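Progress report to Zamani, retail grants
2018-10-11
Tosonard online homewares shop, Kendstead

Hi all, quick one as we're mid stocktake. Sorry for the point form.

Listings. 338 products live on the site, up from 200 in February. Another 141 drafted, waiting on prices and colour names. Bedside lamps and string lights still the best sellers, photo frames slow. Have dropped the novelty clocks, too many returns.

Descriptions. Ayodele Akpan has rewritten the whole lighting category. Old supplier text was shocking, same phrase four times in one title. Now one plain title, sizes in centimetres, plug type stated. Kitchen catagory next.

Shipping. Mellmont depot took over parcels in winter. Fewer breakages, but regional postage has gone up and we've absorbed it so far. Can't keep doing that past Christmas. Will send a revised postage table seperately.

Spend. Website work finished and paid. $1,000 left in the packaging line, would like to move it to postage labels and a second printer. Need your OK in writing please. 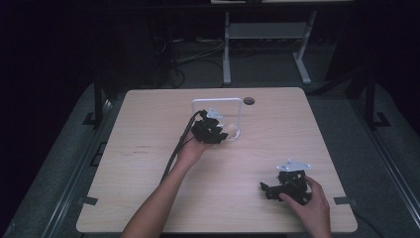
Pale wood-grain tabletop, white frame standing towards the back.

Still to do: gift card page, returns form (keeps dropping the order number), supplier agreement for the cushions. Bank reconciliation is done, statements attached.

Next report after the summer sales. Ring the shop if anything's unclear, email is backed up.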